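Cold Hands, Warm Room: Wednesdays with the Clornumside Gripper Club

By Yolanda Tran

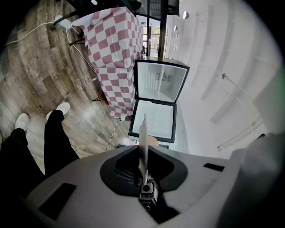
Learning by chores

I arrived at half past four expecting soldering irons and was handed a biscuit instead. The Clornumside club meets every Wednesday after school, and its members (twelve to seventeen, most of them hungry) spend the first few minutes talking about anything except robots. Then Wanda Yazzie claps twice and they're off, each pair collecting a hand-held gripper and a slip of paper with a household job on it.

Opening and closing a chest freezer was one of the jobs this term, and it has caused more argument than all the others put together. Where do you stand? How close do you bring the gripper before you lift? Do you look at the lid or the rim? The students carry out the chore themselves, gripper in hand, and the recordings go towards teaching a robot arm to do the same thing later on. It's slow, fiddly, rather lovely work, and I was hopeless at it.

"You're hurrying," a girl called Nimier told me, very kindly, and she was right – I'd been treating it like my own freezer at home, where I just grab and hope.

The club wants 710 good recordings before its showing in May. Each one is watched back by somebody who didn't make it, and the fussier the watcher the better, as far as Wanda is concerned. She taught woodwork for 28 years and still talks about a clean recording the way she must once have talked about a dovetail joint. One pair had 96 kept and were being insufferable about it, in the nicest possible way!

Ostrowski, who is fourteen and would like to build farm machines, keeps a notebook of everything that goes wrong. He let me read a page. "Elbow too high. Turned before letting go. Sneezed." He has ideas about a longer set of fingers, too, and had drawn them in three colours of biro.

What happens in May

The showing will be held at Grellau Hall, with 200 seats and, I'm promised, a great deal of cake. Families can have a go with the grippers from two o'clock, and the students will talk through their favourite failures before the arm has its turn. New members can join after that, and Wanda asks only that they come in shoes they can stand up in for an hour.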